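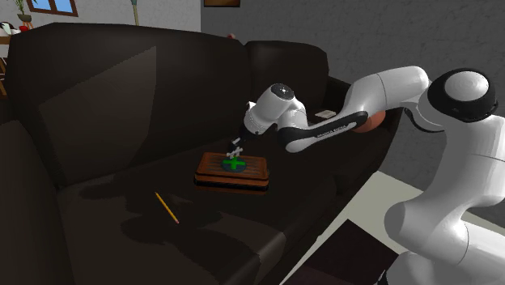
I've had the Plurico two-finger gripper for a fortnight now, or rather I've had the model of it, which is what you get when you download the trial pack. I do nearly all my testing in simulation first (my flat is small and arms are dear), and I'd been using the Costa fingers before this, so most of what follows is me grumbling about one and then the other.

Setting up was easy enough. It loaded onto the Franka arm without a fight, the fingers pointed the right way, and I was opening and closing them before my tea had gone cold. The Costa pack took me a whole evening and a very patient email from Benedetta Villa, who looks after the Burutine forum and deserves a medal.

My usual test is the living room one. You put a tray on a sofa, put a plus-shaped block on the tray and ask the arm to pick it up. I like the plus because it punishes lazy grasping. Come down square across one of the arms and it's lovely – come down a bit skewed and the fingers catch a corner and the whole thing spins round. I ran it 80 times with each gripper, same controller, same starting pose, block turned to a random angle each go.

The Plurico dropped or missed it 2 times. The Costa managed 39 clean lifts and then made a hash of most of the rest, though I should say I'd left the grip force on its default and it's a timid default. I turned it up later and it got a good deal better, so if you already own the Costa, try that before spending anything!

What I really like is how slim the fingers are. I can get them down beside something low without swiping whatever is next to it, and when I moved on to picking up a pencil from the seat cushion they coped far better than I'd expected. Flat things are another matter. A card lying on leather is hopeless, it just slides about, and I gave up after over 20 tries.

Grumbles, then. The manual is thin and the page on finger spacing is plain wrong (the numbers are for the older version). Opening is slow, and there's no setting for it that I could find. And the wrist camera add-on is sold separately, so I stuck with the Grisano overhead view, where the arm blocks the block at exactly the moment I want to see it. I ended up trusting the last good position and going in blind for the final bit, and that worked well enough on a tray that stays put.

Would I buy the real one? I think so, for small solid objects. I've asked for a loan unit in September and I'll run the same plus on a proper table when it comes.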